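Home > Shared Kitchen > Meetings > Minutes

We use cookies to remember your settings and to count visits to this site. By continuing to browse you accept our use of cookies.

PRUKTHORPE SHARED KITCHEN
KITCHEN USERS' MEETING
MINUTES

Held November 21, 2022, in the upstairs meeting room

Present: the Chair, the Secretary, the Kitchen Manager, the Equipment Officer, the Classes Coordinator, and members representing the lunch program and the evening cooking class.

Apologies were received from the Safety Officer.

1. Minutes of the previous meeting

The minutes of the October meeting were read and approved with one correction. Under item 4, "oven shelf" should read "oven door."

2. Matters arising

2.1 The oven door has been rehung by Clindo. The invoice has been received and passed for payment. The Kitchen Manager reported that the door now closes without being lifted.

2.2 The labels for the dry goods shelves have been printed but not attached. The Secretary will attach them before the next class.

2.3 The matter of the missing colander was closed.

3. Small pans and the noodle station

3.1 The Equipment Officer presented a paper on the noodle station to be used in the beginners' class. The paper proposed that each place be laid in the same way before the class arrives, with a padded mat on the table, a small saucepan and wire rack on the left of the mat, and the dry rice noodles on the right. The saucepan handle would face the person cooking. Pan, rack and noodles would then be carried together to the stove when the cook is called forward.
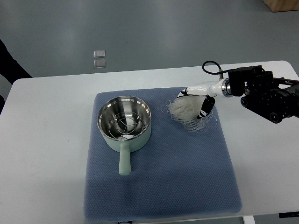 The Classes Coordinator asked whether the noodles ought to be put out in a bowl, as loose ends are easily brushed to the floor and the last class had spent some time sweeping. The Equipment Officer replied that a bowl could be added, but that the mats hold most of the broken pieces and can be shaken out over the bin. After discussion it was agreed to try both methods and to compare them at the end of the term.

3.2 The meeting considered the portion size. The paper gave 80 grams of dry rice noodles per person. The lunch program considered this generous for a class in which the food is tasted and not served as a meal. It was noted, however, that many of those attending take their cooking home. The figure was left unchanged.

3.3 The Kitchen Manager asked that the racks be stored inside the saucepans and not in the drawer with the whisks, where they become caught and bent. This was agreed. The cupboard list will be amended accordingly.

3.4 It was noted that noodles intended for steaming must be soaked first and drained well, and that the present recipe sheet moves from opening the packet to lighting the stove without saying so. The Classes Coordinator will rewrite the sheet. The new version is to state the soaking time given on the packet, as this differs from one kind to another.

3.5 A member asked whether the green saucepans were to be kept for the class only. The Chair ruled that they remain general stock and may be used by any group, provided they are returned clean and dry to the lower cupboard.

4. Table layout and mats

4.1 The Equipment Officer reported that the blue-gray mats had been accepted by all groups. Their purpose is to protect the white tabletops from scratches and to mark out one working place per person. Hot pans are not to be set down on them. The metal trivets beside the stove are to be used for that purpose.

4.2 The following layout was approved for the beginners' class:

- mat square to the table, with clear tabletop left at each side
- saucepan on the left, handle toward the cook
- rack inside the saucepan
- noodles on the right, toward the back of the mat
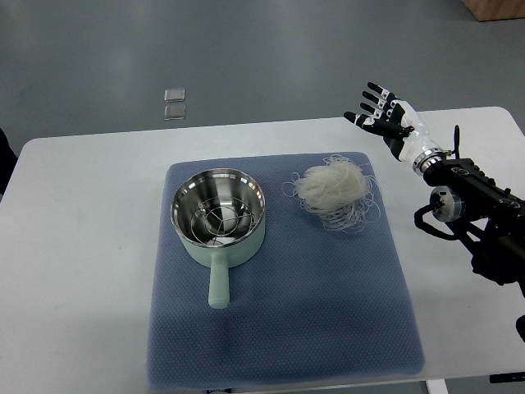 4.3 It was further agreed that knives will not be laid out in advance. They will be handed out from the locked drawer when the vegetables are reached and counted back in before washing up.

4.4 The lunch program asked that left-handed cooks be allowed to reverse the arrangement. Agreed.

4.5 Mats are to be washed after each class and hung on the rail. They should not be folded while damp. A quotation from Ranasinghe for replacement mats was tabled, and no order will be placed this year.

5. Dry goods

5.1 The Kitchen Manager reported that 25 packets of rice noodles were in stock, all within date. The next delivery from Trollonus has been confirmed.

5.2 Opened packets are to be placed in a lidded tub and marked with the date of opening. Two groups had left packets closed with a rubber band. Both have been reminded.

6. Budget

A sum of $200 was approved for small equipment, to cover additional wire racks, tongs and one large strainer. Members asked that the strainer have a hook so that it can rest on the side of the sink. Receipts are to be given to the Secretary.

7. Any other business

7.1 The hot tap at the second sink is again slow to shut off. To be reported to Clindo.

7.2 The class will be limited to 5 places until the recipe sheet has been revised.

7.3 A request to use the kitchen for jam making was deferred, the applicant having given no dates.

8. Actions

Secretary: attach shelf labels; report the tap.
Equipment Officer: amend the cupboard list; purchase small equipment.
Classes Coordinator: rewrite the noodle recipe sheet; report on the use of bowls.
Kitchen Manager: check lidded tubs and date labels.

The date of the next meeting will be posted on the kitchen noticeboard.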